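Turntable project: replacing the drive in an old Naciri pottery wheel

Forum index > Studio equipment > Wheels and repairs

mbenj_clay
Posted Thursday, 7:42 pm

I bought a used Naciri kick-and-motor wheel from a community studio that was closing. The seller told me it had been through one rebuild and was last run in February. I throw mostly bowls and mugs, nothing over three pounds of clay, so I don't need a strong wheel. I need a quiet one, and this isn't quiet.

At low speed there is a steady growl, and when I lean on the clay to center it the wheelhead slows down and then catches up. At higher speed it smooths out. I replaced the belt already and it made no difference.

A new Baretti is 2,799 at the supplier near me, before delivery. I would prefer to fix what I have, but I don't want to spend months on it. What would you do?

Mounir Benjelloun

leonor_m
Posted Thursday, 8:15 pm

Before you spend anything, take the belt off and spin the wheelhead by hand. If it still growls, look at the shaft bearings. If it goes quiet, the noise is on the motor side. It takes five minutes.

Also check that the wheel is level. I had a Gallik that rocked on one foot for a year and I blamed the bearings the whole time.

I'd also ask what you do with your slip water. The old studio wheels got hosed down at the end of every class, and water runs down the shaft. The top bearing is always the first to go.

kilnside_moataz
Posted Thursday, 8:31 pm

I'll disagree a little. The slowing under load is a different problem from the growl. A bad bearing makes noise, but it doesn't usually let the wheelhead drop speed and then recover. To me that's the controller or a slipping pulley. Those older units had a foot pedal with a potentiometer that wears at the low end, right where you do your centering.

Clean the pedal contacts first. A can of contact cleaner costs less than a bag of clay.

mbenj_clay
Posted Thursday, 9:20 pm

Thanks both. I took the belt off tonight. The wheelhead is not silent by hand, but it's a lot quieter than before. So maybe some of each.

It does sit level. I put a bowl of water on it to check.

Ismail_AH
Posted 9:48 pm

Lay everything out on a cloth before you start cleaning, and use a dark one. Set screws and keys vanish on a concrete floor. I do it for every job now, including ones that have nothing to do with pottery. 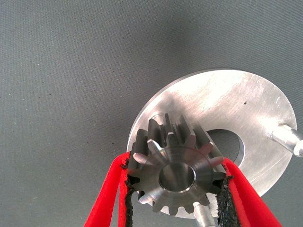 dilani_w
Posted 10:05 pm

I repair wheels part time, mostly for schools. A few notes.

Do not pound on the wheelhead to get it off. If it's stuck, penetrating oil overnight, then a rubber mallet from underneath, turning it a little between taps. A bent wheelhead will wobble forever and you can't true it at home.

Growl at low speed that goes away at high speed is often the motor mount. The rubber bushings go hard and pass every vibration into the frame, and the splash pan works like a drum. New bushings are cheap and any decent hardware store has something close enough.

On the speed drop, I agree with Moataz about the pedal. I would only say to check the belt tension first. People put on a new belt and leave the motor where it was, and the new belt is never quite the same length as the stretched one.

Dilani Wickramasinghe

leonor_m
Posted 10:22 pm

I still say bearings. "A lot quieter" is not quiet. A good one makes no sound at all by hand.

kilnside_moataz
Posted 10:40 pm

Mine has made a faint sound by hand since the day I bought it and it has thrown fine for years. If you change bearings on every wheel that whispers, you'll be changing bearings forever.

leonor_m
Posted 10:51 pm

Then yours needs bearings too.

potshed_irk
Posted 11:30 pm

Different opinion: sell it. I spent two winters on a wheel like that and in the end I had a wheel that was almost as good as a cheap new one. I could have been making pots. We have 60 members at Irkedura and the wheels that get used are the boring ones that start when you step on the pedal. The rebuilt ones sit in the corner and people put buckets on them.

If 2,799 is too much, look at tabletop wheels. For mugs and small bowls they're fine. You give up the big splash pan and some height, and you'll want a solid bench.

dilani_w
Posted 11:44 pm

Tabletop wheels are fine until you try to center anything stiff. For soft clay in small amounts, yes. I wouldn't tell someone with a working full-size wheel to trade down to one, though. This is a wheel with a noise. It isn't broken.

Ismail_AH
Posted 7:10 am

Agree with Dilani. If you do end up taking things further apart, keep the parts that go together in one pile, and don't mix them up when you wipe them down. Write on masking tape which side faced up. I once put a spacer back upside down and lost a weekend to it.

Small things on top of big things, all of it on the cloth, and then leave it alone until you're ready to put it back.
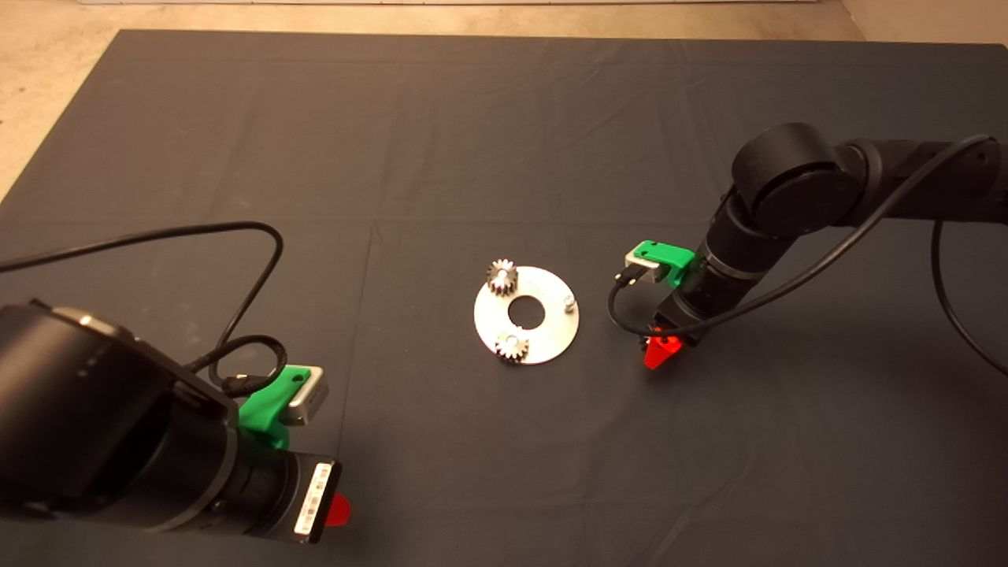 mbenj_clay
Posted 6:35 pm

Update. Dilani was right about the belt tension. There was room to move the motor back and I hadn't touched it. With the belt tighter, the wheelhead no longer slows when I center. I tried it with 3 pounds and leaned on it hard.

I cleaned the pedal as well, so I can't say for certain which one did it. Sorry, Moataz.

The growl is still there. The bushings under the motor are hard as wood and one has a crack through it, so I've ordered new ones. I'll leave the bearings alone until those are in.

kilnside_moataz
Posted 6:52 pm

I'll take half the credit.

leonor_m
Posted 7:03 pm

Glad it's centering. Write down the numbers off the top bearing if you can see them without pulling it. You'll want them later, and it is much easier to read them before the rust gets there.

Also put a bead of grease around the shaft where it comes through the splash pan, and stop using so much water. You can center with a wet sponge and wet hands.

potshed_irk
Posted 7:40 pm

What are you going to do about glaze chemistry now that you have the wheel running? There's a thread in the other section on matte whites that could use more test tiles.

mbenj_clay
Posted 8:12 pm

I'm still using a commercial clear on everything. I'll have a look at that thread once the bushings come in.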